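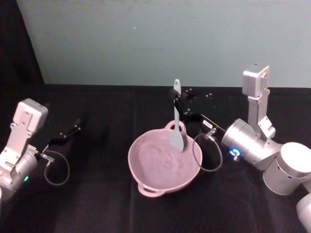 Contrôle des ustensiles et de la petite vaisselle, cuisine partagée de Semlow
Mis à jour en octobre 2019

Bon, j'ai repris ma liste du mois d'août, parce que la moitié des lignes ne servait à rien (il y en avait une sur les bouchons de carafe, et on n'a plus de carafe !). J'ai coché au fur et à mesure et j'ai laissé mes remarques telles quelles.

1. Bols et plats à anses
Anses bien solidaires du bord, aucune fissure à la jonction : OK
Bord sans éclat, à vérifier au doigt sur tout le tour : OK
Fond propre, résidus compris : OK, à surveiller
Commentaire : le bol rose à deux anses a un fond légèrement ondulé, avec un petit relief qui se voit à peine. C'est joli, mais passez la brosse et pas seulement l'éponge, je trouve toujours un peu de farine dans ce genre de creux. Son bord plat et large est bien pratique pour le tenir, j'avoue que c'est mon préféré.

2. Spatules et cuillères
Tête sans entaille ni bord qui s'effrite : OK
Manche droit, pas de jeu : OK
Trou de suspension propre : à refaire
Commentaire : la spatule gris-bleu, celle à tête large et arrondie presque comme une cuillère, a un petit trou en haut du manche, et c'est là que la pâte va se cacher. Un cure-dent, dix secondes, et on n'en parle plus. Ensuite on la suspend, on ne la jette pas au fond du tiroir avec les fouets (je vise tout le monde, moi comprise).

3. Plan de travail et nappe
Tissu noir bien en place, quelques plis souples : OK
Miettes et poussière : OK
Commentaire : sur du noir, on voit la moindre trace de farine, alors pour un contrôle je trouve ça parfait. Pour cuisiner tous les jours, beaucoup moins !

4. Balance et doseurs
Balance Bevix, essai avec le poids de 200 g : OK
Verre doseur de 300 ml, graduations lisibles : non
Commentaire : les graduations sont presque effacées. J'en ai demandé un neuf chez Laryea, en attendant prenez la balance.

5. Rangement
Étagère du haut, 5 kg maximum : OK
Boîtes Gokard, les 8 couvercles présents : il en manque un
Commentaire : si le couvercle est parti chez quelqu'un avec un reste de gratin, je ne pose pas de questions, je veux juste le revoir.

Reste à faire : le trou de la spatule, le verre doseur, le couvercle. La feuille est dans la pochette à côté de l'évier, avec un stylo qui marche.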